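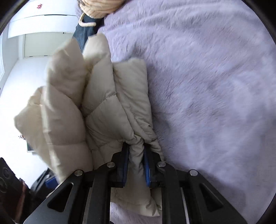
Beige puffer, lavender blanket. Day one of me being told I've been folding coats wrong.

**1/** My feed has decided I need the "burrito roll" for winter coats. Lay it flat, sleeves in, roll from the hem, tuck the whole thing into its own hood. Supposedly it saves 70 percent of your closet shelf. Seventy percent of what? My shelf has one coat on it.

**2/** For the record, I own a puffer with fat padded sections and a lot of stitching between them. Every video uses one of those thin packable jackets that weighs as much as a sandwich. Of course that rolls up small. It came in a pouch.

**3/** Tried it anyway, on the bed, Thursday night. Sleeves in, fine. Rolled from the hem, sort of fine. Then you let go to grab the hood and the air comes back in and you've got a pillow with a zipper.

**4/** Chelsea Hebden replied to say I need to "press the air out as you go, with your forearm." I pressed. I knelt on it. It took me 15 minutes to make something the size of a couch cushion, and it was the size of a couch cushion before I started.

**5/** Then there's the Grarnano bag crowd. Vacuum bag, little hand pump, 77 bucks for a set of 4. I'm sure it goes flat. I'd like to see one of these people pull the coat out in October and wear it to work that same morning.

**6/** My cousin Mateja Omerović did the vacuum thing with a down coat two winters back. The fill went to lumps along the bottom of each section and stayed there. Two rounds in the dryer with tennis balls got some of it back. She says most. I've seen the coat.

**7/** What I will give the roll people: if you're shoving a coat into a suitcase for one night, sure. Rolled is easier to wedge in next to shoes. For six months in a closet I don't see the point - the loft is what you paid for and you're spending half the year squashing it.

**8/** Somebody asked about the "pinch and drop" fold, where you pick the coat up from the middle and let the sides fall in by themselves. Mine doesn't fall in. The panels stick out every which way and the creases go wherever they want. Maybe a lighter coat.

**9/** Current plan is a wide hanger from Heffernan and the back of the hall closet. Zip it halfway, pockets empty, done. If anyone has rolled an actual thick puffer and it stayed rolled overnight with no strap and no bag, post it. With the morning-after picture, please.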